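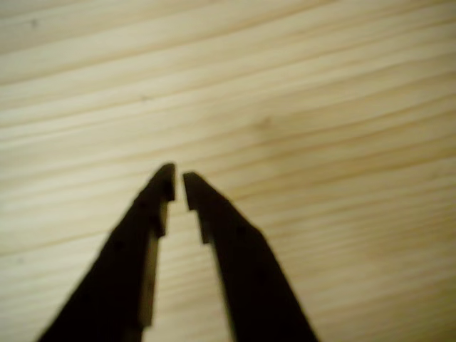 Light wood grain in close-up.

Software Quality > Defect Tracking > Product News

Pranduvico to Retire Jisham Defect Tracker and Move Customers to Zirlow 2

October | By the Newsroom

Print this article | E-mail this article

Pranduvico has announced that it will retire Jisham, its defect tracking product for software test teams, and transfer all active customer records to Zirlow 2, the newer of its two tracking systems. Sales of new Jisham licenses end in October. Existing customers will receive full support for 15 months after that point, including security updates and telephone assistance during business hours.

The decision affects 137 customer organizations that hold a current Jisham license. According to the company, each of them has been notified in writing and has been assigned a place in the transfer schedule. Organizations that also hold a Zirlow license will be moved first, as their user accounts and access rights are already in place in the receiving system.

Jisham was introduced as a tool for small test teams that needed a shared list of open defects. Over time it was extended with attachments, release labels, e-mail alerts, and a basic reporting page. Zirlow was developed separately for larger departments and was built on a different data model, in which a defect can be linked to several test cases and to more than one release. Pranduvico has maintained both products side by side, with separate release calendars and separate support desks.

In its notice to customers, the company stated that keeping two systems with overlapping functions had delayed work on both. Changes to the import format, for example, had to be designed, tested, and documented twice. The notice also acknowledged that customers using both products had asked for a single defect history and that the existing connector between the two did not meet this need.

How records will be transferred

The transfer will be carried out by the Pranduvico office in Ibarra, which has been responsible for Jisham maintenance since the product was first released. Staff there will run a trial transfer for each customer before any live records are moved. The customer will be given read access to the trial result and asked to compare it with the original. A live transfer will be scheduled only after the customer has approved the trial in writing.

Defect titles, descriptions, comments, attachments, and status changes will be carried over in full. The original Jisham record number will be kept in a separate field so that references in older test reports and release notes can still be followed. Each record will also receive a new Zirlow number, and the search page will accept either one.

Severity and priority values require more attention. Jisham allows each team to define its own severity names, while Zirlow 2 uses a fixed list that is set by the system administrator for the whole organization. Where several teams in one organization have used different names for the same level of severity, the customer will have to supply a conversion table before the trial transfer. Pranduvico has published a blank table for this purpose, along with guidance on how to handle values that have no clear equivalent. Values that are missing from the table will be transferred as "Unclassified" and can be corrected later by a user with editing rights.

Saved filters and personal dashboards will not be transferred. The company advises users to write down the settings of any filter they rely on for weekly or release reporting and to rebuild it in the new system. Custom scripts that read from the Jisham database directly will stop working after the move. Customers that depend on such scripts are asked to contact the support desk early so that a replacement using the Zirlow interface can be discussed.

Closed defects and retention

Closed defects will be included in the transfer if they were last changed within the past 36 months. Older closed defects will be supplied to the customer as a separate archive in a plain text format, with attachments stored in folders by record number. The archive can be opened without a Pranduvico license.

Customers in regulated industries may request that the full history be loaded into Zirlow 2 regardless of age. Such requests must be submitted with the conversion table. The company has stated that no additional fee will be charged for loading older records, although the transfer may take longer and may have to be scheduled outside the customer's normal working hours.

Once a live transfer has been approved, the Jisham installation will be switched to read-only mode. It will remain available in that form until the end of the support period, after which hosted copies will be deleted. Customers that run Jisham on their own servers are responsible for removing it themselves and should check their own retention rules before doing so.

Licensing

Each Jisham license will be converted to a Zirlow 2 license for the same number of named users. The annual fee will stay at the current Jisham rate until the end of the support period. After that, the standard Zirlow price list will apply. Customers that have prepaid beyond that point will keep their present rate until the prepaid term runs out.

Read-only accounts, which are free of charge in Jisham, will also be free in Zirlow 2. Shared accounts are not supported in the newer product. Teams that currently use one login for a test lab or a shift group will need to request individual accounts before the trial transfer, as comments in the new system are always recorded under the name of the user who is signed in.

Effect on test teams

Pranduvico recommends that test managers avoid planning a transfer in the final weeks before a major release. A transfer window can be moved once without giving a reason. Further changes are possible but depend on the availability of the Ibarra office.

The company also recommends a review of open defects before the trial. Duplicate records, defects reported against products no longer in use, and defects that have been fixed but never closed will otherwise be carried over in their present state. The review is optional and has no effect on the order in which customers are moved.

Training in Zirlow 2 will be offered online to all users named on a converted license. Separate sessions are planned for testers, for developers who receive and resolve defects, and for administrators who manage fields and access rights. Recordings will be placed in the customer portal. A printed quick reference sheet showing the old and new names of the most common screens is available from the support desk on request.

The Jisham and Zirlow support desks will be combined at the start of the transfer program. Existing telephone numbers and e-mail addresses for both desks will continue to work, and open support cases will keep their case numbers. Customers that have not received their written notice, or whose contact details have changed, are asked to update their entry in the customer portal and confirm the name of the person authorized to approve the trial transfer.

Filed under: Defect Tracking, Test Management, Product Retirement

Print this article | E-mail this article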